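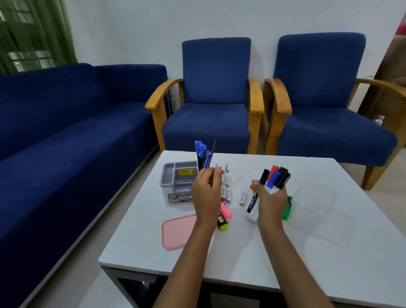

Quantas gravações são precisas para que o sistema aprenda a arrumar uma mesa? Para a primeira versão do Risus pedimos 2,400, e até julho queremos chegar a 3,000. Cada gravação é uma tarefa completa, feita com as duas mãos, do começo até o fim.

A Sofia Baptista, que coordena a recolha na Funditz, pediu-me para lembrar algumas coisas aos participantes novos. Trabalhem no vosso ritmo normal, sem fazer os gestos mais lentos para ajudar a máquina. Se um marcador cai, apanhem-no e continuem - estes momentos também servem para o treino. Só devem parar a gravação quando entra outra pessoa ou quando toca o telefone.

Neste mês a lista tem sobretudo material de escritório: canetas, marcadores, pilhas, organizadores com divisões. São objetos pequenos, e o modelo ainda confunde muito o gesto de pegar uma peça com o gesto de pegar um conjunto. Por isso o Edvin Bråten gostaria de receber mais exemplos em que cada mão segura uma coisa diferente.

As casas que participam são agora 19. Quem quiser mudar a ordem dos objetos entre duas gravações pode fazê-lo livremente, mas escreva uma nota curta na ficha. As fichas de Villanueva chegaram sem notas e a Judite Falcão está a completá-las uma por uma.

Contacto: equipa de recolha Risus, Funditz | Todos os direitos reservados | Voltar ao topo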